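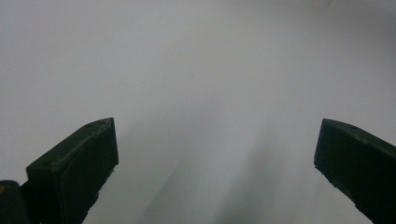
What does "up to" mean on an internet ad?

Say your family is picking a home internet plan. A company called Zevton says its plan goes "up to 900 megabits per second." Sounds fast! But look at those two little words at the front.

A megabit is a small chunk of data. The more megabits that reach your house each second, the quicker a game downloads. "Up to 900" means the speed could be 900. It could also be 410. It could be 9, and the ad would still be telling the truth, in a sneaky sort of way.

Why does it change? Homes on your street may share the same line. At 8 in the evening, when everybody is watching shows, each home can get a smaller piece. Walls slow down Wi-Fi too, and so does an old router in the basement.

Kwesi Ametepe, age 11, ran a speed test in his bedroom every night in August. His family pays for "up to 410." His best score was 97. When his mom plugged a laptop right into the router, the number went up a lot, so part of the trouble was the Wi-Fi and not the company. Only part, though.

Be careful with speed tests as well. Some are run by the same companies that sell the internet. That doesn't make them wrong - but would you let a pizza shop judge its own pizza contest? Try two different tests and see if they agree.

Next time you see an ad with a giant number, ask these questions:

Does it say "up to"?
How fast is it at dinnertime?
Is there a slowest speed they promise?

If the company won't answer the last one, wonder why.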